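We use cookies to remember your settings and see which pages are read. Accept all | Manage choices

A front door that opens on to something: talking to the architect behind Gullel

4 April 2022

The walk from Prultwood station to Gullel is 400 metres, and for most of it you would have no idea you were heading anywhere unusual. There's a tyre place, a row of brick villas, a chapel with a carpet showroom in it. Then you go under an arch that is barely wide enough for a van, and suddenly there are lemon-coloured walls, a long bench with a cat on it, and the sound of somebody practising the clarinet very slowly with the windows open.

I'd gone to meet the lead architect at Rathnayake, the small practice that drew the whole place, and I was early, so I sat on the bench with the cat. By the time she turned up I had already been told by a passing stranger which bakery to go to and which one to avoid. She was delighted by this. "Good," she said. "That bench was a fight. Everyone wanted it moved against the far wall where it would look tidier. I said if you put it there, only people who want to be alone will sit on it."

Gullel has 51 homes, a mix of flats and narrow terraced houses, and nothing in it is higher than three storeys. They are arranged round a chain of courtyards which get smaller and quieter as you go further in. The first is practically a little square, with deliveries and bikes and children. The last one has a fig tree and two doors and a great deal of shade.

I asked her why she had kept it so low when land in the town is hardly cheap.

"Because of shouting," she said, straight away, and then laughed. "I mean it! From the third storey you can still shout down to somebody and have them understand you. You can say, 'You've left your keys,' or, 'Do you want anything from the shop?' Go up two more floors and you're just making a noise. I grew up in a building where my grandmother ran the whole street from her balcony, and she was on the second floor. She couldn't have done it from the sixth."

She talks fast and uses her hands a lot, and she has a habit of stopping in the middle of a path to look back the way she has come, so that walking round with her takes a good while. At one corner we stopped for several minutes to look at a drainpipe. It had been painted the same colour as the wall behind it, then repainted darker, then painted back. She still isn't sure.

The site used to be a joinery works, and the arch and one long wall are what's left of it. The wall is wonderful, all patched and bulging, with bricked-up windows that have been left as shallow niches. People have started putting pots in them. In one there's a radio, which I assumed had been forgotten until she told me it had been there since the autumn.
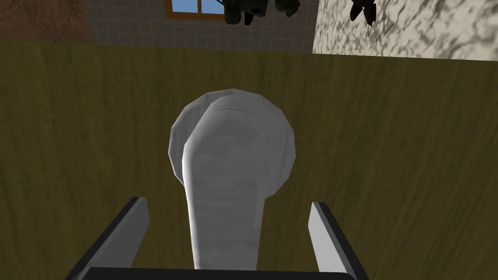

What surprised me most was how little she wanted to talk about the fronts of the buildings, which are the bits that get into the brochures. She wanted to talk about kitchens. Every kitchen at Gullel faces the courtyard, and the sitting rooms are at the back, looking over gardens or the old railway cutting. It's the reverse of what you find in most new houses, where the kitchen is put wherever the pipes happen to be.

"You spend so much of your life standing in a kitchen," she said. "Waiting for water to boil, doing the sprouts, being on the phone to your sister. If there's a window in front of you at that moment, with other people going past it, you have a social life without even trying. I don't want to force anybody to be friends. I'd hate that. I just want them to know each other's coats."

I love that phrase and have been using it ever since. It does seem to be how the place works. While we were standing there, a man came through with his arms full of shopping and three separate windows wished him good afternoon, one of them with its mouth full.

The sills are deep, too, deep enough to sit in if you are small or to put a tray on if you're not. She got the idea from Rillari, the practice's first housing job, where the walls had to be thick to keep out noise from the road and the sills came as a sort of accident. When she went back to visit, everyone had colonised them. There were seedlings, homework, a sewing machine, a whole family of candlesticks. "I went home and changed every drawing we had on the go. I'm not proud, I'll steal from anyone, including us."

We went inside one of the houses that was between owners. It's narrower than I'd expected and much lighter. The stairs go up the middle under a roof window, and the light falls all the way down to the hall, so the part of a terraced house that is normally gloomy is the brightest place in it. There is a larder. A proper one, cold, with a shelf at a sensible height! I may have gone on about the larder.

The floors downstairs are clay tiles, a bit uneven, laid straight through from the front door to the garden. I wondered about that in an English winter, and she admitted it had been a worry. The heating is underneath them, so they're warm when they ought to be. "The colour does a lot of it. People think they want grey. Then in February they've got grey outside and grey inside, and they wonder why they feel low. Terracotta is very forgiving of February."

Borrowing from warmer places is a thing you can get badly wrong, and I said so. I've seen plenty of fake shutters in my time, and arches that hold up nothing at all. She groaned.

"Oh, the shutters. If a shutter doesn't shut, take it off. Ours shut. You can hear them all going at ten o'clock at night, it's a lovely noise. What I wanted from those southern towns wasn't really how they look, it was how late everyone stays outside. So then you have to ask what would keep people outside here, in Prultwood, in the drizzle. And it's boring things. It's a roof over the bench. It's somewhere to put your drink down. It's having the light switch where you can reach it from the step."

There's a covered walk along two sides of the first courtyard for exactly that reason, just deep enough for a table and chairs, and on the afternoon I was there it rained twice and nobody went in. Somebody fetched a blanket.

Not everything has gone smoothly. The building work overran by 14 months, partly because of what was found under the old timber yard and partly because the first batch of render came out, in her words, "the colour of a plaster on a knee". It all had to come off. The houses round the second courtyard were lived in while the third was still mud and scaffolding, which can't have been much fun, and she was frank about how many apologetic letters she had written.

And then there are the cars, which are kept in a low building by the arch. From there you walk. I asked whether she'd do that again, with people carrying babies and cellos and flat-pack wardrobes across the cobbles.

"Every time. The walk is the whole thing. If you park at your door, you've shut it behind you before you've seen a soul." 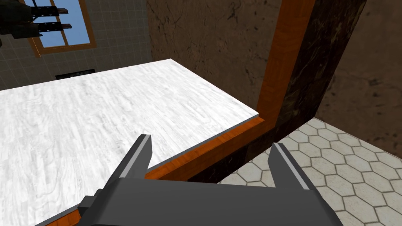
A resident from the second courtyard, stopping to join in on her way past with a pushchair, wasn't having this at all. The walk was fine in June, she told us, and she would defend it to anybody in June, but with a sleeping toddler and a week's food it was a slog, and what they needed was a few decent trolleys kept by the arch. She had lived in holiday flats that managed it. She also thought the cobbles by the bike store had been chosen by someone who had never pushed anything.

I looked at the architect to see how she would take it. She was writing it down.

"The trolleys, yes," she said. "I can't believe we didn't. And you're right about that bit of cobble, I wanted it because it was pretty." They went off together to look at it, and I had another few minutes with the cat.

When she came back she was full of plans for a smooth strip along one edge, wide enough for wheels, in the same stone cut flat. She'd paced it out already. It struck me how much she enjoys being told things. Plenty of designers hand over the keys and would prefer never to hear from you again, but she comes back to Gullel most months, has a coffee, and gets collared.

I asked what she had been told most often. It was the smell of other people's cooking, apparently, and it comes up as a complaint and as a compliment in almost equal amounts. Garlic in the early evening, mostly. Somebody's bread. One household does a fish stew that divides opinion right round the courtyard.

Would she live here herself? She had obviously been asked before, and she pulled a face. "I'd be unbearable. I'd be out there at midnight moving the pots. But the one at the end, with the fig, when I'm old and can't lift anything, then yes, please, like a shot."

We finished up in that last courtyard, sitting on the step of the empty side with our backs against the warm bit of wall. The clarinet had got noticeably better, or had been taken over by someone else. She told me the fig had been the cheapest tree on the list and had arrived looking like a walking stick, and that she'd been advised twice to send it back. It's up to the bedroom windows now. Last summer there was fruit on it, small and not very sweet, and it was left in a bowl by the arch for anyone who fancied one.

Contact us | Privacy | © 2022 All rights reserved | Back to top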